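제7장 잃어버린 동물은 어떻게 집으로 돌아오는가
유실동물 신고, 보호, 반환의 행정

이 장에서 배울 내용
유실동물과 유기동물의 구분
신고 접수에서 반환까지의 업무 흐름
등록 정보가 낡았을 때 생기는 문제
반환율을 읽는 법

주요 용어
유실동물, 보호 기간, 개체 식별, 반환율, 관할 경계

7.1 토끼 한 마리로 시작하는 이야기

7월의 어느 저녁, 타스티츠시 북쪽의 졸라흐 마을에서 회색 토끼 한 마리가 울타리 밑을 빠져나갔습니다. 보호자 에스페란사 니에토는 이웃집 문을 두드리고, 빵집 게시판에 쪽지를 붙이고, 시청 대표 번호로 전화를 걸었습니다. 당직 직원은 친절했지만 접수 화면에는 개와 고양이 항목밖에 없었고, 토끼는 '기타 민원'으로 들어갔습니다. 같은 날 밤 토끼는 집에서 약 400미터 떨어진 화물 적치장에서 발견되어 두세 보호소로 옮겨졌습니다. 이렇게 가까운 곳에서 찾았는데도 보호자에게 연락이 닿기까지는 꼬박 6주가 걸렸습니다!

필자는 이 사건을 강의 첫 시간마다 꺼냅니다. 볼 때마다 새로운 것이 보이는, 정말 잘 만들어진 문제 같은 사건이거든요. 신고는 있었습니다. 발견도 있었고, 보호도 제대로 이루어졌습니다. 그런데 세 기록이 서로 다른 서랍에 들어 있었던 것입니다. 적치장은 행정구역상 옆 마을에 속했고, 보호소는 발견 지점의 관할 사무소에만 통보했습니다. 니에토의 민원은 시청의 다른 부서에서 '답변 완료'로 닫혀 있었습니다.

여러분이 그날의 당직자였다면 어떤 칸에 무엇을 적었을까요? 이 장을 다 읽고 나면 답이 처음과 꽤 달라져 있을 겁니다. 지금 생각나는 답을 공책 여백에 적어 두었다가 7.6절에서 다시 펼쳐 보세요.

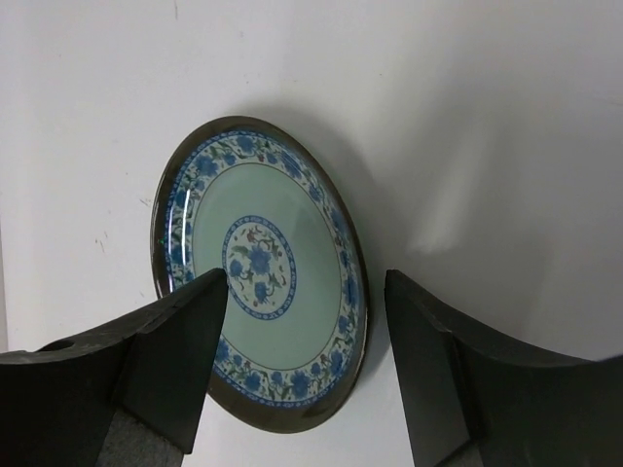

7.2 유실인가, 유기인가

앞 장에서는 동물이 사람에게 해를 입혔을 때 지방정부가 무엇을 할 수 있는지를 다루었습니다. 이 장의 주인공은 아무 사고도 내지 않은 동물, 그저 있어야 할 곳에 있지 않은 동물입니다. 사건 기사로는 좀처럼 실리지 않지만 담당 공무원의 하루는 대부분 이런 동물들로 채워집니다.

유실동물은 보호자의 뜻과 상관없이 보호자의 관리에서 벗어난 동물을 말하고, 유기동물은 보호자가 관리를 포기한 동물을 말합니다. 말로는 깔끔하게 나뉘지요. 그런데 길에서 발견된 개를 앞에 두고 둘을 가려내기란 무척 어렵습니다. 목줄이 없다고 버려진 것은 아니고, 털이 엉켰다고 오래 떠돈 것도 아닙니다. 하룻밤 덤불 속을 헤맨 장모종 고양이는 몇 달을 굶은 고양이처럼 보이기도 합니다.

그래서 이 책은 접수 단계의 판단을 미루라고 권합니다. 처음 접수한 사람이 '유기'라고 적는 순간, 뒤에 오는 사람들은 보호자를 찾는 일에 힘을 덜 쓰게 됩니다. 접수표에는 본 것만 적습니다. 발견 지점, 발견 시각, 몸의 상태, 다가갔을 때의 반응, 식별 표지의 유무. 해석은 보호 기간 동안 정보가 모인 다음에 해도 늦지 않습니다.

7.3 숫자를 읽는 재미

통계 이야기가 나오면 책장을 넘기고 싶어지는 분도 있겠지만, 이 절만큼은 꼭 읽어 주세요. 정말 재미있습니다!

두세 보호소가 2019년 8월 1일에 공개한 연간 자료를 보면, 한 해 동안 들어온 동물은 631마리이고 그중 보호자에게 돌아간 동물은 287마리입니다. 나누어 보면 반환율은 45퍼센트를 조금 넘습니다. 높은 편일까요, 낮은 편일까요?

이 질문에 바로 답하는 학생에게 필자는 늘 되묻습니다. 분모에 누가 들어 있습니까? 두세 보호소의 입소 동물에는 보호자가 직접 맡긴 동물도 포함됩니다. 찾아갈 사람이 처음부터 정해져 있지 않은 동물까지 분모에 넣으면 반환율은 낮아집니다. 반대로 이웃이 발견해 보호소를 거치지 않고 곧장 돌려준 동물은 분자에도 분모에도 없습니다. 마을 사람들이 서로 잘 알고 부지런히 돕는 곳일수록 이런 반환이 공식 통계에서 빠져나갑니다. 쉽게 풀린 사례는 기록에 남지 않고 어려운 사례만 보호소에 도착하니, 동네가 잘하고 있는데도 보호소의 반환율은 떨어질 수 있다는 뜻입니다.

종별로 나누어 보면 이야기가 또 달라집니다. 개와 고양이를 한데 묶은 반환율은 어느 쪽의 사정도 제대로 말해 주지 않습니다. 고양이 보호자는 며칠쯤 기다리면 돌아오겠거니 하고 신고를 늦추는 일이 많고, 그사이에 보호 기간이 흘러갑니다. 연습문제에서는 여러분이 사는 지역의 자료를 직접 구해 분모부터 다시 만들어 볼 것입니다.

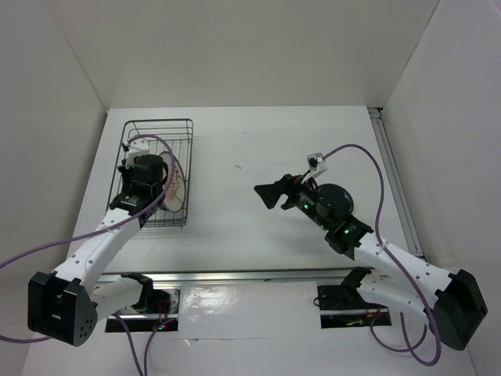
7.4 등록은 살아 있는 문서

마이크로칩을 읽으면 모든 일이 끝난다고 생각하기 쉽습니다. 칩이 알려 주는 것은 번호뿐이고, 그 번호를 사람과 이어 주는 것은 데이터베이스의 한 줄입니다. 이사를 하고, 전화번호를 바꾸고, 친척에게 개를 맡기는 동안 그 한 줄은 조금씩 낡아 갑니다.

타스티츠시의 등록 담당이었던 이그나시오 바티스트는 이 문제를 아주 소박한 방법으로 풀어 보려 했습니다. 수도 요금 고지서가 나가는 봉투에 연락처 확인 엽서를 함께 넣은 것입니다. 새 예산도, 새 조례도 필요하지 않았습니다. 엽서에는 질문이 하나뿐이었습니다. "지금 이 번호로 전화하면 당신이 받습니까?" 필자는 이 문장이 참 좋습니다. 등록 정보의 품질을 시민이 곧바로 이해할 수 있는 말로 바꾸어 놓았으니까요.

물론 한계도 있었습니다. 집을 빌려 사는 사람 중에는 수도 고지서를 받지 않는 사람이 많았고, 엽서를 받고도 등록을 어디서 고치는지 몰라 그냥 둔 사람도 있었습니다. 바티스트는 이듬해 엽서 뒷면에 창구 위치와 업무 시간을 넣었습니다. 7.5절에서는 이 엽서의 두 판을 나란히 놓고, 안내문 한 줄이 시민의 행동을 어떻게 바꾸는지 살펴봅니다.

7.5절로 넘어가기 전에 접수 프로그램 이야기를 해 두어야겠습니다. 토끼 사건 이후 타스티츠시는 플리스티에라는 접수 프로그램을 들여왔습니다. 시청, 보호소, 마을 사무소가 한 화면을 보게 되었고, 종 항목도 자유롭게 입력할 수 있게 바뀌었습니다. 관할 경계 바깥의 발견 기록도 지도 위에 함께 표시됩니다. 동물은 행정구역을 모르니 당연한 기능 같지만, 두 사무소가 서로의 기록을 열람하려면 먼저 협약을 맺어야 했습니다. 협약서의 조항은 부록에 실었습니다. 특히 개인정보 열람 범위를 정한 부분을 눈여겨보기 바랍니다.

생각해 볼 문제

1. 니에토의 신고가 '기타 민원'으로 분류된 뒤 일어난 일을 시간 순서대로 적고, 기록이 서로 만날 수 있었던 지점을 모두 표시해 보세요.

2. 보호소를 거치지 않은 반환을 통계에 넣으려면 누구에게 무엇을 물어야 할까요? 응답하는 사람의 부담도 함께 따져 보세요.

3. 보호 기간을 늘리면 반환되는 동물이 늘어날 수 있지만 보호 공간은 그만큼 빨리 찹니다. 여러분의 지역이라면 어느 쪽에 무게를 두겠습니까? 짝과 의견이 갈린다면 더 좋습니다. 갈린 이유를 적어 오세요.

4. 바티스트의 엽서를 여러분의 지역에 맞게 고쳐 써 보세요. 질문은 하나만 넣을 수 있습니다.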